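ギャラリー:キッチンセルのアームと暮らす秋

パルカリッツの調理セルを担当して二度目の秋になります。こちらのページでは、いつも皆さんから「普段はどんな手入れをしているんですか」と聞かれるたびに口でもごもご説明してきたことを、シミュレーション画面の絵と一緒に、ようやくまとめてみることにしました。華やかな話はあまりなくて、原点合わせとか、グリスとか、ケーブルの取り回しとか、そういう地味な話ばかりなのですが、私はこの地味なところがいちばん好きなので、どうぞお茶でも飲みながらお付き合いください。

セルは実機とシミュレーションの二本立てです。実機のほうで関節のカバーを開けたり、台座のボルトを締め直したりしたら、そのあと必ずシミュレーション側の設定も見直します。逆に、棚の高さや調理台の位置を変えたいときは、先にシミュレーションで腕を伸ばしてみて、無理のない姿勢で届くかどうかを確かめてから工具を持ち出します。この順番を守るようになってから、スコンダロウの工房に夜遅く電話をかけることがずいぶん減りました(その節は本当にお世話になりました!)。

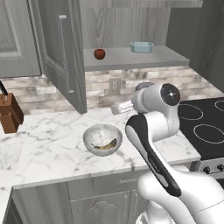
文・構成:イマニ・モソティ(プレンビー キッチンセル保守担当)/11月20日

白い大理石の調理台に銀色のボウル、上の棚には赤いりんごと水色の耐熱皿。棚の扉は開いていて、腕の上のほうの関節は調理台の奥、黒いクックトップとの境目あたりに来ています。私が姿勢の確認でまず見るのはこのあたりの間合いです。扉の縁、棚板、それから手首まわりの丸いカバー。数字の上では余裕があっても、絵にして眺めると「ちょっと窮屈だな」と感じることがあって、その勘はわりと当たるのです。

台座の話を少し。シミュレーションの台座は座標を打ち込めばその場に決まりますが、実機ではそうはいきません。九月に床の補修をしたあと、台座の位置が設計値から2ミリずれていました。たった2ミリ、と思われるかもしれませんね。けれども腕を長く伸ばした先では傾きのぶんも加わりますから、取っ手をつかむような作業ではきちんと効いてきます。このときはビクター・オブラさんに来てもらい、水平器を当てながら薄い調整板を入れ替え、仕上げにシミュレーション側の原点を書き直しました。板を抜いては戻し、また抜いては戻しで、お昼をすっかり食べそびれたのも今ではいい思い出です。

定期の手入れは、運転600時間ごとに外装の清掃とケーブルの点検、2,000時間ごとに関節の詳しい点検、という区切りにしています。清掃には柔らかい布を使い、白い外装と黒い面の継ぎ目はとくにていねいに拭きます。キッチンですから、どうしても粉や油が入り込みたがるんですよね。拭くときは電源を落とし、腕を畳んだ姿勢にしてから。私は一度、腕を伸ばしたまま始めてしまって、肩の裏側にまったく手が届かず、結局はじめからやり直しました。

点検が終わったら、慣らし運転です。速度を20パーセントに落として、調理台の上、棚の前、クックトップの脇と順に回らせ、耳を澄ませます。関節の音というのは不思議なもので、毎日聞いていると、いつもと違うときにはコーヒーをいれている最中でも気がつきます。音が気になった日は、その姿勢をシミュレーションでも再現して、関節の角度を記録帳に書き添えておきます。記録帳はモーマンドの共有棚に置いてありますので、関係者の方はご自由にどうぞ。鉛筆書きで読みにくいところは、遠慮なく私に聞いてくださいね。

次の更新では、手首まわりのケーブルを交換したときの手順を載せるつもりです。留め具の向きについてはビクターさんと私で意見が分かれていまして、両方のやり方を並べて紹介できればと思っています。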